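Mallham 磁盘空间分析工具评测：适合机构办公环境的存储清理方案
发布日期：2月12日
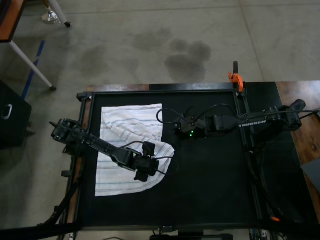 Mallham 能否替代操作系统自带的存储管理功能？

对于只需定期清空回收站和临时文件的个人用户，系统自带功能已经够用；对于需要查明空间去向、保留扫描记录并统一管理多台终端的单位，Mallham 提供的信息更为完整，可以作为主要工具使用，系统自带功能则保留为辅助手段。

一、评测背景

Mallham 是由 Furtună 开发的桌面端磁盘空间分析软件，分为标准版与机构版。本评测针对机构版，评测对象为去年9月发布的第2代产品。上一代产品曾在本栏目中获得“有条件推荐”的评价，主要扣分项为扫描期间界面无响应，以及报告只能以图片形式导出。开发方在新版说明中表示，上述两项均已处理，本次评测对此进行了重点核对。

评测在本编辑部的日常办公终端上进行，包括台式机和便携式计算机，系统盘均为固态硬盘，部分台式机另配机械硬盘用作资料盘。全部终端使用普通用户账户登录，仅在安装和执行清理时临时提升权限。评测所用授权由编辑部自行购买，开发方未参与测试，亦未在发布前审阅本文。

二、安装与部署

安装程序提供图形界面与静默安装两种方式。图形界面安装过程较为简洁，没有捆绑其他软件，也没有预先勾选的附加选项。静默安装支持通过配置文件指定安装目录、界面语言、扫描计划和报告保存位置，可与常见的软件分发方式配合使用。

授权管理采用中心服务器与离线文件两种形式。离线授权适合不接入互联网的内部网络，但授权文件需要逐台导入，目前没有批量导入的入口。终端数量较多的单位在采用离线授权前，应当预留相应的人力。

卸载过程未发现异常。程序目录与计划任务均可清除干净，扫描记录默认保留，用户可在卸载时选择一并删除。

三、扫描性能

在固态硬盘上，首次全盘扫描耗时约11分钟，后续扫描采用增量方式，等待时间明显缩短。机械硬盘上的首次扫描较慢，但扫描期间仍可正常打开文档和收发邮件，上一代产品中窗口长时间停滞的情况没有再次出现。

扫描任务可以设置优先级。选择“低”时，程序会在检测到用户操作后主动降低读取频率，对办公影响很小，总耗时则相应延长。对于夜间不关机的终端，建议将计划扫描安排在非办公时段，并将优先级设为“标准”。

程序对压缩文件夹、符号链接和稀疏文件的处理较为准确。符号链接指向的内容不会重复计入，稀疏文件同时显示逻辑大小与实际占用。云同步目录中尚未下载到本地的文件会单独标记，不计入本地占用，这一点优于我们此前使用的 Cititstead。后者将此类文件按完整大小统计，容易使管理人员误判磁盘余量。

四、界面与操作

主界面分为目录树、矩形图和文件列表三个区域，三者联动。点击矩形图中的任意区块，目录树会自动展开至对应位置，文件列表同时刷新。各区域可以隐藏或调整宽度，布局在下次启动时保留。

简体中文界面的翻译总体规范，术语前后一致。少数提示信息仍为英文，主要出现在网络驱动器连接失败和权限不足的对话框中。帮助文档的中文部分尚未覆盖命令行参数，需要编写脚本的管理人员仍须查阅英文版本。

在高分辨率显示器上，文字与图标缩放正常。将窗口从高分辨率屏幕拖至普通屏幕时，矩形图偶尔出现标签重叠，调整一次窗口大小后恢复。

键盘操作的支持有待改进。目录树和文件列表可以完全通过键盘访问，矩形图则必须使用鼠标。对无障碍有明确要求的单位，应当在采购前进行验证。

五、重复文件检测

重复文件检测是机构版的主要附加功能。程序先按文件大小筛选，再比对部分内容，最后对剩余文件进行完整校验。我们在一个长期使用的共享资料目录上运行该功能，共报告1,493个重复文件，其中大部分为邮件附件的多次另存和历次归档产生的副本。

经人工抽查100个结果，未发现内容不同却被判定为重复的情况。需要说明的是，内容相同并不意味着可以删除。部分副本分属不同业务档案，依照归档要求应当各自保留。Mallham 允许将指定目录设为“只报告、不处理”，启用后，该目录下的文件在结果中以灰色显示，无法勾选。我们建议在首次使用前完成此项设置。

对于确定需要清理的文件，程序提供移入回收站、移至指定目录和直接删除三种方式，默认采用第一种。直接删除需要二次确认，并要求填写原因，该原因会写入操作日志。

六、报告与日志

新版可将扫描结果导出为表格文件、网页文件和纯文本。表格文件包含路径、大小、修改时间、所有者和文件类型等字段，编码正确，中文路径未出现乱码。网页报告版式整洁，适合直接提交给部门负责人阅读，但页眉文字暂不能修改，无法加入单位名称。

操作日志记录执行时间、账户、操作类型和文件路径，普通用户无权修改。日志保存期限可由管理员设定，到期后自动归入压缩包。日志查询界面支持按账户和时间筛选，不支持按路径关键字搜索，在追查单个文件去向时略有不便。

七、安全与隐私

按照默认设置，Mallham 不上传文件名和目录结构。程序会在启动时检查更新，该功能可由管理员统一关闭。我们在关闭更新检查后观察了网络连接情况，测试期间未见程序主动对外通信。

机构版支持以只读模式运行。在该模式下，所有清理按钮均不可用，适合审计人员或外部服务单位使用。只读模式由中心配置下发，终端用户不能自行解除。

八、与同类产品的比较

本次用于对照的产品为 Cititstead 和 Barkska。Cititstead 的首次扫描速度较快，界面也更简单，但缺少操作日志和权限划分，较适合个人或小型办公室。Barkska 的网络存储分析能力较强，可以跨服务器汇总占用趋势，不过部署过程复杂，需要单独准备数据库，日常维护要求较高。

Mallham 的定位介于二者之间。终端数量有限、以本地磁盘为主要管理对象的单位，可以优先考虑该产品。若主要需求是网络存储的长期容量规划，Barkska 更为合适。

九、存在的问题

一是离线授权不能批量导入，增加了部署工作量。二是扫描网络驱动器时，如连接中断，程序不会从断点继续，须重新开始。三是计划任务失败后仅在本机显示通知，中心控制台要到下一次同步时才更新状态，管理人员可能无法及时获知。

此外，标准版升级至机构版后，原有的排除目录设置不会自动迁移。已部署标准版的单位应在升级前导出设置，升级完成后手动导入并逐项核对。

十、评测意见

本栏目对 Mallham 机构版给予“推荐”评价，适用范围为以本地磁盘管理为主的办公环境。上一代产品的两项主要问题已得到解决，重复文件检测结果可靠，日志与权限设计能够满足一般内部管理的需要。

有采购意向的单位宜先申请试用授权，在少量终端上验证扫描计划、排除目录和日志保存设置，再确定部署范围。涉及档案目录的，清理权限应仅授予指定管理员，普通终端一律以只读模式运行。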